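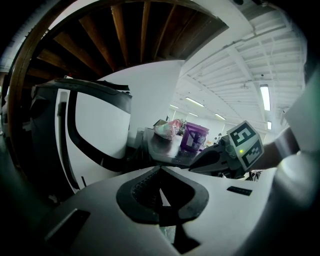
Yes please, more on shoe cleaning! I threw out two pairs last spring that only needed a soak, and I still don't know how to get pink back to pink.

> On the Tellar list, earlier this month:
> Has anyone got a system for sneakers? Mine end up in a heap
> by the stairs and I clean them one at a time, whenever I can't
> stand it any more. Is a bucket OK or do I need a real sink?

A bucket is great, and so is a plain table to work on! I have done 18 pairs this winter (mine, the kids', two for a neighbor) and never used the sink once. Laces out first, insoles out too, then knock off the dry dirt over the trash. Lukewarm water, a small squirt of dish soap, old toothbrush. Go gently on the pink parts and change the water before you start on the white, or you will be scrubbing gray into it like I did in February.

Lay them on their side to dry and turn them after 2 hours. Stuff them with plain paper, no newsprint, it comes off on the lining.

Small cardboard boxes are the other thing I love for this. Laces and insoles from one pair go in one box, and the box stays next to the shoe. I write the size on the flap.

Has anybody tried the Boneck brushes? The soft one looks perfect for mesh. And does the Cruzado swap table still take kids' shoes? I have a clean pair ready to go.

Grorkent end of the list, signing off for tonight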